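¿Ya hay algún robot que haga la cama y recoja el cuarto?

Publicado el 2026-02-13 en Casa y automatización

marisol_teje
Hola a todos. Tengo la espalda hecha polvo y desde noviembre ando buscando algo que me quite las tareas de agacharme: recoger lo que queda por el suelo, estirar la manta, mover los cestos. La aspiradora automática ya la tengo (una Brista, 305 euros, y contentísima con ella), pero claro, aspira y ya está, y si se encuentra un cable se lo come. Mi cuñado dice que en Clivetdale ya hay brazos que doblan ropa y que en un par de años los venden en el súper. ¿Es verdad o me está tomando el pelo? Mi piso es pequeño, unas veces está ordenado y otras... pues no.

Parviz Naseri
Buenas, Marisol. Tu cuñado exagera, pero no se lo inventa todo. Yo llevo 18 meses siguiendo este tema por afición y te cuento lo que sé. Coger una cosa dura de un sitio fijo, siempre igual, eso las máquinas lo hacen de maravilla, en el taller de Lurnton donde trabajo hay una que no para en todo el turno. Lo de casa es otra historia: una manta de punto no tiene dos veces la misma forma, los cables se enredan, los cestos cambian de sitio. Ahora mismo mucha pinza de estas la sigue llevando una persona en la mano.

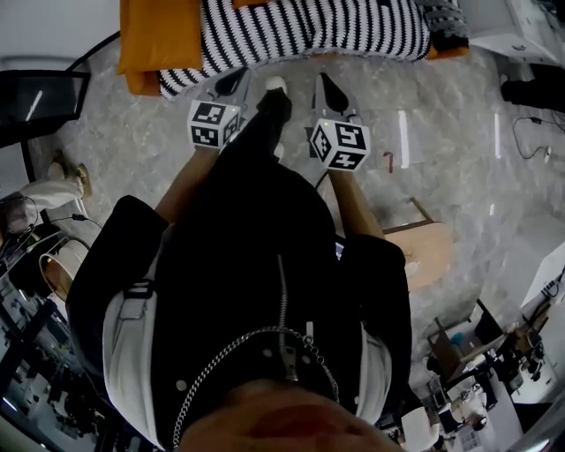

La pinza, con un cubo de marcas en cada dedo. Al fondo, la manta de rayas.

Fíjate en el suelo: cables, un cesto, una caja de cartón abierta. Para ti es un rato de recoger, para una máquina cada cosa es un problema distinto, ¡y encima el mármol brilla! Yo que tú no esperaría. Cómprate una pinza de mano larga, de las de 20 euros, y para la manta, un edredón ligero que se estira de un tirón desde los pies.

biwott_fan
yo vi un video de un robot doblando toallas y tardaba casi 18 minutos en cada una jajaja. mi madre en ese rato plancha media casa. espera unos años

marisol_teje
¡Gracias, Parviz! Pues me quedo con la pinza larga, que además me sirve para los calcetines de detrás de la lavadora. Una duda, ¿esas de mano aguantan algo de peso o solo papelitos? Lo digo por las zapatillas de mi hijo, que calza un 45.

Parviz Naseri
Una zapatilla sí, si la agarras por el talón. Mira que tenga goma en las puntas, las de plástico liso resbalan mucho. Y la bota de invierno ya que la recoja él.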